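Reading a Quarterly Report
Session 4 handout, Intro to Business News

Last week we got as far as the balance sheet. Today is the fun part – earnings season! Bring a calculator, and bring the Plamholm report you printed out (the short version is fine).

Start with the top line

Revenue is what came in the door before anything was paid out. Plamholm, the grocery delivery company we've been following, took in $100 million for the quarter. Write that number at the top of your page, because everything else gets measured against it.

Next, find the cost of sales. For Plamholm it's $73 million. That leaves a gross profit of $27 million, or a gross margin of 27 percent. Try it yourself before you look at the company's own table, and see if you land in the same place. I love this step. Three numbers, and you already know more than the headline told you.

Gross is not net

Rent, salaries, advertising and interest all still have to come out. Plamholm's net profit ends up at $2 million. A reporter in a hurry can write "profit of $27 million" or "profit of $2 million" and both will sound right, so always check which profit is meant.

Compare with what?

Growth figures need a partner. Most stories use the same quarter a year earlier, which takes care of seasonal swings. Comparing with the quarter just before can be useful too, but watch out for a grocer in December or an ice cream maker in August.

Notley, the kitchenware chain, is a great case. Its sales fell against the spring quarter and rose against last summer. Two papers ran opposite headlines on the same morning, and neither one made a mistake!

Guidance

This is the company's own forecast. Shares often move more on guidance than on results, so read to the end of the release. Tatlı beat expectations, then lowered its outlook in the second-to-last paragraph, and that paragraph was the story.

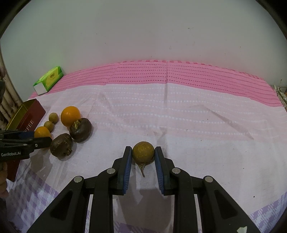
For next time

Read the Demum release, all of it, including the footnotes. Work out the gross margin and the net margin. Then write a headline and two sentences for a reader who has never bought a share – no jargon, please. We'll read a few out loud and pick them apart together.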